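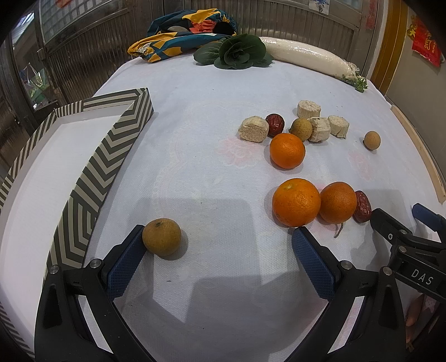
Robotics software

Maureen Horrocks
Replay tooling thread. I rewrote the part of our pipeline that decides where a grasp starts and ends. Notes for anyone doing the same.

The old version used a fixed threshold on finger opening. It worked on boxes. It did badly on small round fruit, where the fingers barely close before contact.

We had 700 clips from the Dramton set. The old code labeled 323 of them with a start time I would not accept by eye.

New version looks at the rate of closing over a short window, then walks backward to the last point where the fingers were at rest. No learned model in it.
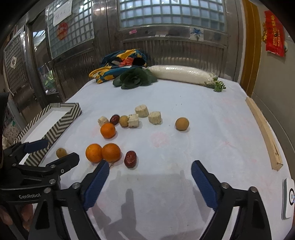 Clock alignment was the second job. Each gripper writes its own log, and the planner wants one timeline. The merge tool used to match streams by arrival time, which drifts when one recorder buffers. Now it matches on motion first and only falls back to arrival time. Two grippers in view, as on this table with the second one over at the tray, is the case that broke the old merge. The left and right labels came out swapped and the segmenter then cut the wrong stream.

The swap check is now a separate step. It runs before segmentation and stops the job if it isn't sure. I would like it to stop less often.

Perception side: the detector still merges touching objects. Two oranges side by side come back as one wide box. I split on depth for now – it is slow and I don't love it.

Runtime for the full set on the Grendwood machine is 460 seconds. Most of that is decoding video.

Config changed in 3 places, so old config files will fail on load. The error message names the missing key.

Next is the viewer. It still draws gripper opening on a scale that makes small motions look flat.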